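Budgeting for a robot arm in the workshop
By Tharushi Chowdhury
October

I priced arms for most of the summer before I bought one, and I got the budget wrong twice, so here are my notes (mostly so I don't do it a third time!).

Start in simulation

Don't order anything yet. I spent 53 evenings in the simulator first and the whole thing cost me a $43 book and some electricity. My test job is tidying the living room, so I put the arm on a stand beside a sofa and gave it a blue cylinder on the seat to go after. You learn so much about reach this way. I'd been set on the small Votine arm until I tried seats of different depths and saw how far from the stand things end up.
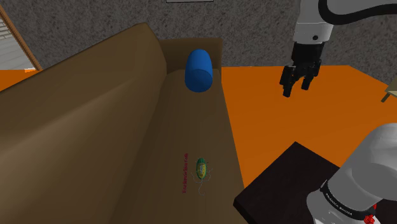
Price the extras before the arm

The arm is the number everybody quotes, and then come the stand, the gripper, the cables and the spare fingers. My stand alone was $510 from Junmont, and I could have welded one if I'd been patient. Gripper fingers are $128 a pair from Dirkum, so buy two pairs up front and save yourself the second shipping charge. Oh, and measure your cable with the arm stretched all the way out, plus a good loop of slack. Mine came up short and I had to reorder.

Ask about used ones

Tsolakis sells refurbished arms and they'll let you see one run before you pay. Call on a Thursday, when the service guy is in. Ask for the hours on the joints and get it in writing. I'd also keep a little money back for a decent emergency stop, mounted where you can slap it without leaning over the arm.

Last updated: October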